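# Bredcombe library to extend evening hours from April

The Bredcombe town library will stay open until 9 p.m. on four evenings a week starting in April, after a trial over the winter drew more visitors than the town had planned for.

During the trial the main reading room and the study rooms upstairs stayed open three hours past the old closing time of 6 p.m. The library logged 1322 visits in those extra hours. The town had set a target of 900 before agreeing to pay for a longer run.

Most evening visitors came to use the study rooms, the printers and the public computers. Borrowing after 6 p.m. was lower than in the daytime, but holds pickup was busy, and the front desk has asked for a second holds shelf near the entrance. That shelf has been ordered and should be in place before the new hours begin.

The children's room will keep its current hours and close at 6 p.m. Story time is not affected. Families can still use the rest of the building in the evening, and a small set of picture books will be kept on a cart by the main desk.

The cost of the change is mostly staff time. The town has set aside $4000 a month for it through the end of the fiscal year, when the hours will be looked at again along with the rest of the library budget. Two part-time desk positions have been posted on the town jobs page. Applicants should be able to work at least two evenings a week.
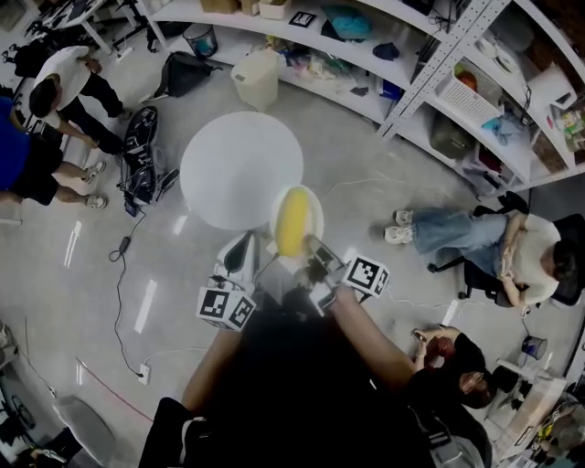 **Bredcombe Public Library | Adult Services Department**

Study rooms can be booked up to 12 days ahead, either at the desk or through Trillix, the booking system the library moved to last fall. Each booking runs two hours and can be extended if the room is free. A room is released if the person who booked it is more than 15 minutes late. A library card is needed to book, but guests do not need one.

The old paper sign-up sheet will be taken down when the new hours start. People who do not want to book online can call the desk or stop by, and staff will enter the booking for them.

Parking was the most common complaint on the comment cards left during the trial. The lot behind the building fills up early when there are classes at the Sandhu Center next door. The center has agreed to let library visitors use its 5 front spaces after 7 p.m., and signs will go up once the town has approved the wording. Street parking on Prelska Avenue remains free after 6 p.m.

Several cards also asked for a later bus. The last bus from the library stop leaves at 8:40 p.m., and the transit office has said the timetable will stay as it is until summer. The town has passed the request along.

The book drop on the Prelska Avenue side will be emptied at closing instead of first thing in the morning. Items returned before 9 p.m. on an evening when the library is open late will count as returned that day. On other days the cutoff stays at 6 p.m.

The quiet floor rules will apply in the evening as they do in the daytime. Covered drinks are allowed on the ground floor only. The vending machines in the lobby will be left on until closing, and the restrooms by the elevator will stay open. The second-floor restrooms will be locked at 8:30 p.m. for cleaning.

A printed card with the new hours is available at the front desk. Questions about room bookings or the posted jobs can be left at the desk or sent through the contact form on the library website.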